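**Flindano adds colored plastic bowls and cups to its Zernwood tableware line**

*For release in August*

Flindano will extend its Zernwood line of everyday plastic tableware this August with a range of brightly colored bowls and cups for homes, day care rooms and community kitchens. The range is sold as loose pieces and as mixed sets, and replaces the single-color sets that Flindano has supplied under the Zernwood name until now.

The bowls come in two sizes, serving and individual. The serving bowl has a wide, rounded rim and sloping sides. The individual bowl is shallower, with more vertical sides and a flat bottom, and is meant for cereal, soup or cut fruit. Cups are smooth and tapered toward the base, without handles. All pieces are unprinted. Item codes appear on the carton label and the packing slip only.

Color is used as a sorting aid. A kitchen can give one color to each table or each group of children, and return the pieces to the same shelf after washing. Buyers who do not need this can order mixed cartons, in which the colors are packed as they come off the line. The proportion of each color in a mixed carton is not guaranteed.

"Most of the requests we had were about storage," said Mahsa Soltani, product manager for the Zernwood line. "Customers wanted pieces that could be left standing in one another on an open shelf and separated again with one hand. We spent more time on the rim and the lower wall than on any other part of the bowl."
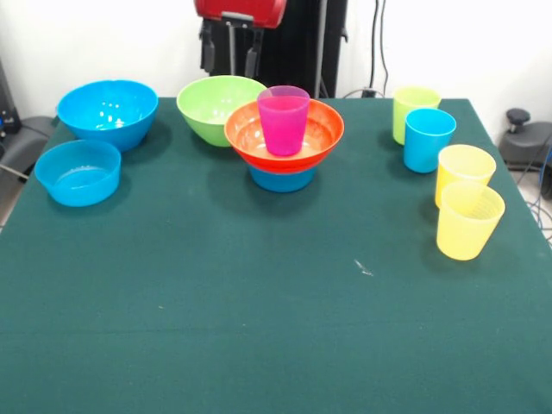 Bowls of different colors can be stacked in any order. Cups may be stored upright inside a bowl when shelf height allows, or set out separately for self-service. Flindano recommends that stacks be kept to one type of piece in high cupboards, where a mixed stack is harder to lift down safely.

The pieces are intended for cold and warm food. They are not intended for use in a conventional oven, on a burner or under a broiler. Care instructions are printed on a sheet inside each carton and cover machine washing, hand washing and drying. Abrasive pads will dull the surface over time – a soft cloth or sponge is sufficient for normal soil. Pieces with deep scratches or a cracked rim should be taken out of use.

**Sets and cartons**

The mixed table set contains 5 bowls and 5 cups in assorted colors. It ships in a plain cardboard box with paper dividers and no plastic wrap. The institutional carton is available by color or mixed, and can be ordered with bowls only, cups only, or both. Replacement pieces are sold singly under the same item codes, so that a set can be kept complete without a second full purchase.

Slight differences in shade may occur between production runs, most often in the greens and lighter blues. Customers who need a close match across a large order should state this when ordering, and the cartons will be drawn from a single run where stock permits.

**Trial use**

Before release, the range was placed with two kitchens in Drasberg, which received 400 pieces between them. Staff were asked to use the tableware at regular meals and to note any trouble with stacking, washing or drying. The main complaint concerned water held in the ring on the underside of the individual bowl after machine washing. The ring was lowered as a result, and the revised bowl is the one now going on sale. The cups were left unchanged.

**Availability**

Orders for the mixed table set and for single pieces open in August through Flindano's regular retail partners. Institutional cartons will be handled by Tabrizi, the distributor for the existing Zernwood line, under current account terms. Delivery of institutional cartons takes two weeks from confirmation of the order. The single-color sets will remain on sale until stock is used up.

Sample pieces can be requested by trade buyers and press. Please state the sizes and colors wanted and give a street address for delivery.

**Contact**

Mahsa Soltani
Product Manager, Zernwood Tableware
Flindano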